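About Plerkport Physiotherapy

Treatment rooms in Jinthorpe, open to anyone, no referral needed.
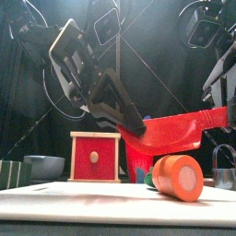

We treat backs, necks, knees, shoulders, the usual. Also the less usual: jaw pain, dizziness, hands after a fracture, recovery after a long hospital stay. A lot of our patients come to us after months of putting up with something small. Couldn't reach the top shelf. Couldn't turn to look over the shoulder in the car. Couldn't bend to the floor with a dustpan, bright red or any other colour, without holding on to the furniture. That's the level we work at mostly. Everyday stuff, the things you have to do at home whether it hurts or not.

How we started

One room above a shoe shop, one couch, a kettle. That was 22 years ago. The name comes from Plerkport Lane, where the shop was. We moved across town when the stairs got silly (patients with new knees, two flights, no lift) and kept the name as the sign was already paid for. Now we have 4 treatment rooms, all on the ground floor, and a small gym at the back with a door wide enough for a wheelchair. Parking behind the building, enter from the side road. The front spaces are for the bakery, please dont use them, they do check.

Who does what

Six physiotherapists, all registered, plus a hand therapist and a reception team who know more about the diary than the rest of us put together. Two of the physios do mainly sports injuries. One works with balance and dizziness. The others see everything. You'll normally stay with the same person the whole way through. If you don't get on with them, say so at the desk and we'll move you, no hard feelings.

What a first visit is like

First appointments are longer than the follow-ups. We ask a lot of questions. Sleep, work, what you've tried, what made it worse. Then we look at how you move. Wear something you can move in, shorts if it's a knee or hip. Bring a list of your medicines and any letters or scan results, even old ones. If you haven't got them, come anyway.

You'll leave with a plan. Usually a few exercises, on paper, with the number of times a day written next to each one. We used to hand out sheets with ten or twelve on and people did none of them, so now it's fewer. Email copy if you want it, just ask.

Some people need one visit. Some need a good many. We'll give you an honest guess at the start and change it if we were wrong. If we think you need a doctor and not us, we'll write you a letter the same day.

The Hjaltadóttir classes

Small group sessions for strength and balance, in the gym. Mornings only, no more than 25 on the books over the whole term, and the groups are kept much smaller than that. Chairs provided. Music is optional and the subject of some debate. You need an assessment first so we can put you in the right group. The next block begins in September, bookings open in August. The waiting list is real but it does move.

Plidel

Plidel is our home visit service. For people who can't easily get to us, in Jinthorpe itself and the villages on the river side. Not the far side of the bypass at present, sorry, we've tried and the travelling ate the whole afternoon. A home visit costs more than a clinic one and the price is given when you ring. We can look at steps, rails, chair heights, getting in and out of the bath, and how you manage things like sweeping up or reaching into low cupboards. Pets fine. Please shut the dog in another room if its a jumper.

Paying

Card or bank transfer, cash if you must. We work with most insurers but check your policy before you come, and bring the authorisation code. Without the code we have to charge you and you claim it back. Missed appointments are charged unless you let us know the day before. Ring or leave a message, the machine is on all night.

Getting in touch

Phones from 8am. Busiest straight after opening, so try late morning if it isnt urgent. The contact form gets read at lunchtime and again before we close. Tell us where it hurts, how long for, and which times of day you can't do.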